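**From the Back Kitchen**

November, and the soup lunches are on again. They run Mondays at noon in the upstairs room at Wavton, same as last year, with the same ladle and a slightly improved attitude toward punctuality. Bring yourself and an appetite. If you have a strong view on dill, Ylva Granström has already heard it.

A few of you asked what happened to the old tables. They went to the theater people downstairs, who painted them black and now use them as a cliff. What we have in their place is one large table, bought from a banquet hall that was closing out its furniture. It has a marble-patterned top, pink and cream, with veins the color of a rusty gate, and a thin red border so you know where the glamour stops. Kaisu Ahonen says it looks like a slice of very expensive ham. I was against it for a week. Then I set a bowl of leek and potato on it and the bowl looked as if it had a pension, so I have withdrawn my objection.

The price was $346, including delivery to the street door. Delivery from the street door to the upstairs room was provided by six members and took longer than the soup. The stairwell has been touched up since.

**On the matter of dishes**

We began the fall with a cupboard of donated china, no two pieces of which had ever met. I was fond of it. There was a plate with a lighthouse, and a bowl that said "Grandpa" in blue, which Impi Oksanen always managed to get. But 74 people came through over the first month, the sink is deep and made of something unforgiving, and the lighthouse went dark in week two. By week three we were serving chowder in mugs and calling it rustic.

So Rekha Shakya took the kitty to the restaurant supply place and came back with stainless steel bowls, the shallow kind with a wide rim. They stack and they do not chip. Dropped on the floor, they ring for an impressive length of time, and everyone in the building learns that you have dropped one. The wide rim is there for your thumb and your bread. It is also the part that gets hot last, so pick the bowl up by it and leave the middle alone until the steam settles down.

The cups are plastic and see-through, in a shade of magenta last fashionable at a roller rink. Rekha maintains they were the only ones in stock. The receipt has not been produced. They hold water perfectly well, and it is no longer possible to walk off with someone's cup by mistake and claim you thought it was a glass.

**On the matter of spoons**

Every place gets a spoon and a fork. Raili Rissanen has asked, in writing, what the fork is for at a soup lunch. The fork is for the salad, which exists, and which would be glad of your company. It is also for the dumplings on dumpling week, after last spring, when we watched grown adults chase them around with a spoon for most of an hour.

We are still 9 spoons short of what we own on paper. If you took one home in a lunch bag, put it back in the drawer and we will say nothing. If you have had it since last winter and grown attached, put it back in the drawer anyway.

Table setting starts at 11:15. The bowl goes where you expect a bowl to go. The spoon and fork go together on the left, which I know is wrong, and which we do because the bread board comes down the right side and sweeps everything before it. The cup goes out past the fork. Letters on this subject may be addressed to Ylva, who enjoys them.

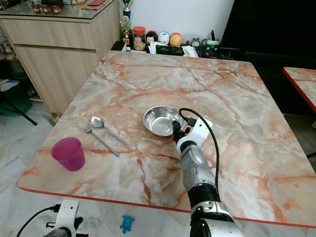
*Bowl, spoon, fork and cup on the new table. Lighthouse plate much missed.*

**Coming up**

Split pea first, then a tomato one that Impi describes as "brave." After that it's dumplings. We need two people to chop onions and one to wash up, and the washer-up eats first. Names on the sheet by the coat rack, please, in handwriting that can be read.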